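Liretti Balaskas Wool Wrap Coat

£849 – free delivery and returns
Colours: camel, navy, bottle green
Sizes: 8 to 20
Length: mid-calf on most people

I've been stocking coats in Trorkcombe long enough to be fussy about them, and I was fussy about this one. The sample came to me in August, when I had the shop door propped open and the fan on, and I still put it on and wore it up and down the stairs for half an hour. I was boiling! But I didn't want to take it off, and I ordered the whole colour range that evening.

The Balaskas is a wrap coat with a proper wide collar and a tie belt. No buttons down the front at all, just one hidden popper at the waist so it doesn't swing open when the wind gets up. The cloth is 70 per cent wool and the rest is recycled polyamide, which helps it keep its shape at the elbows and the seat (my last all-wool coat went terribly baggy at the back, and I only found out from a wedding photo). It's fully lined, sleeves included, so you can get it on over a jumper without that awful bunching at the shoulder.
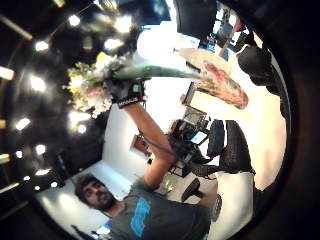

Vasiliki Pappas wrote in to say that she bought the camel one in her usual size and found the sleeves a touch long, but that turning the cuffs back once looked so good she has left them like that. She did wish the belt loops sat a bit higher, as she's short in the body.

I've passed the belt loop comment on to Liretti. In the meantime any decent alterations place can move them in ten minutes, and if you're near enough to come into the shop I'll pin them for you while you're wearing it.

What about sizing? It comes up roomy. I'm a 14 in nearly everything and I wear the 12 in this, with space for a chunky knit. If you like a big, blankety look then stay with your normal size. If you're mostly going to wear it over a dress or a thin top, go down one. Taller customers tend to like the navy, purely because that's the colour we also get in a long fitting, with extra in the sleeve and the hem.

On shape, I know people with a fuller bust worry about wrap coats. Try tying the belt slightly to one side and a little higher than you think you should. It pulls the collar into a lovely deep V and you don't get that bulky knot sitting right on your tummy. If you don't care for belts, leave it off and use the popper. It hangs more like a cocoon then, and I think it's very smart with narrow trousers and flat boots.

Pockets – there are 2 outside, deep enough for gloves and a phone, and 2 inside. One of the inside ones has a zip.

I've had the bottle green out with black, grey and a rather loud orange scarf, and it got on with all of them. Camel is the one everybody reaches for first. Navy is the best bet if you've got a dog.
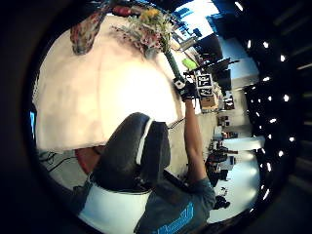 Can I wash it at home?
Dry clean only, I'm afraid, and once a season is plenty. Between times hang it somewhere airy overnight and go over it with a soft clothes brush, always downwards. Marks on the collar usually lift with a barely damp cloth if you catch them early.

You'll get a little bobbling under the arms in the first few weeks, especially if you carry a shoulder bag. It settles down. We sell the Tudico wool comb separately and it does the job nicely, just go gently and keep the cloth flat on a table.

The coat comes with a wide wooden hanger and a cotton cover. Please do use the hanger, the thin wire sort will leave points in the shoulders.

Last orders for the long fitting in navy: November 29, 2025. All other sizes and colours are in the shop now and go out the next working day.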